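# Teaching the arms by hand: your questions

I get a lot of the same messages since I started running the two-arm table for the Vollex project, so I'm putting my answers in one spot. Ask for more and I'll add them!

**Do you write code for each task?**

No! I drive both arms by remote control and everything gets recorded - joint angles, finger opening, the camera views. The model learns from those runs. For the black block task we have 185 good ones so far.

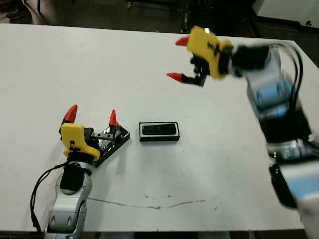
**Is it hard to drive two arms at once?**

The first hour is rough (I kept moving the wrong hand). My tip is to let one arm wait while the other does the fussy part. Start with both grippers open and well apart, then come in slowly from the sides.

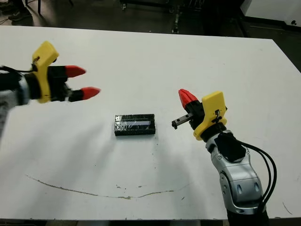 I also tell new people to pause for a second before closing the fingers. If you rush it, the policy learns to rush it too, and then you get to delete a whole afternoon of work. Ask me how I know.

**Can I just push the arms around by hand?**

You can, and for rough poses I still do. The trouble is that your own hands end up in the camera views, so for anything small and upright I go back to the remote. 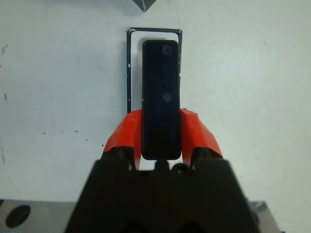
Yanti Siregar disagrees with me on this one and says hand guiding gives her a better feel for contact, especially on tight fits. Fair enough - her runs are very smooth. We keep the two kinds in separate folders and train on them separately.

**What about bad runs?**

Keep a fumble if you recovered from it. Toss it if you had to reach in and fix things yourself. I threw out 11 in July, mostly my own.

**How long is a session?**

Two hours, tops. After that my driving gets sloppy and it shows in the data.
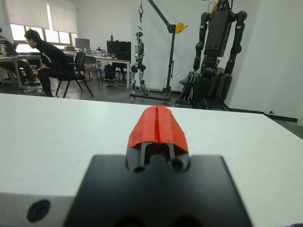 Close the fingers and park the arms before you take a break, and save the log first. Gilang Tarigan has a checklist for this in the Pidus folder, so grab a copy before your first session.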